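3.2 Do people wear their clothes out?

Much of the writing on clothing lifetimes rests on a single survey question: how long do you expect to keep this item? We doubt the answers mean much. Hviid's Condcombe panel asked it of 1,940 adults and reported the replies as lifetimes, although no garment was followed past the day of the interview. A stated plan to keep a sweater for years costs the speaker nothing.

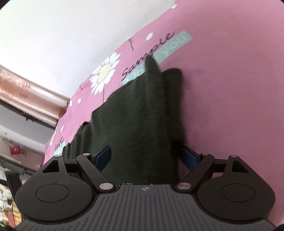
3.3 The wardrobe diary

The Besus diaries were meant to fix this. Households wrote down each wearing and each wash of their knitwear, starting in May, and 1,429 diaries came back complete enough to use. Bawa treats them as a record of behavior. We are less sure. Entries bunch at the end of the month, which suggests that many were filled in from memory, and a sweater that spends the season folded and unworn leaves no trace at all.

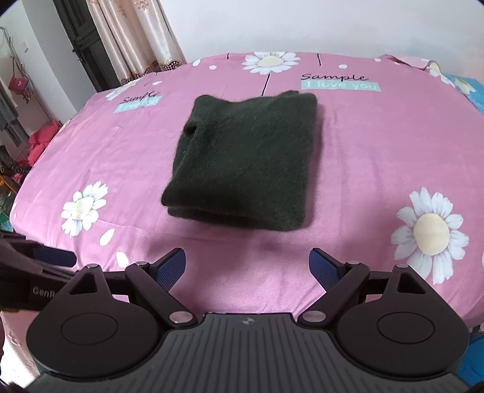 The published tables then divide total wearings by the number of garments listed, so a household that forgets its unworn items looks like a heavy user of the rest. Þröstur Hviid raised this in his reply to the first Besus report. Esi Bawa answered that forgotten items are rare, but gave no figure, and the diaries cannot supply one.

Fiber type makes matters worse. Respondents were asked to sort knitwear into wool, cotton and "other," with no label check. 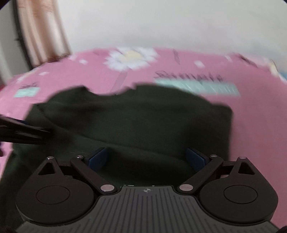
Figure 4. Dark green garment on a printed bedsheet.

Few people can name the fiber of a fuzzy sweater by touch, and we see no reason to trust the claim that wool pieces last longer when the wool category was filled by guesswork. The Duman resale listings, 3,677 in all, have the opposite fault: the labels are copied out with care, but only clothes somebody thought worth selling are included.
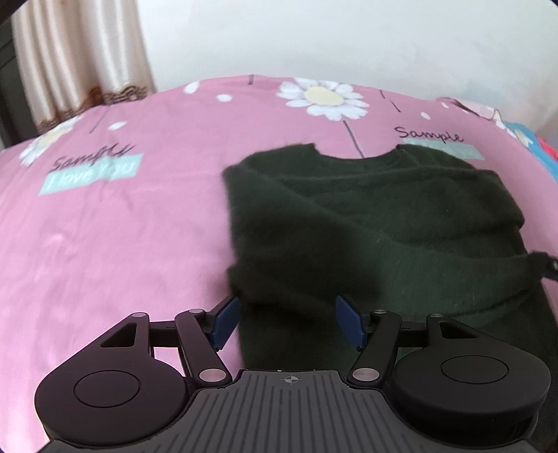
3.4 What can be kept

We use the Besus wash counts, with the last week of each month dropped, and set the wearing counts aside. The Condcombe answers appear below only as a measure of intention.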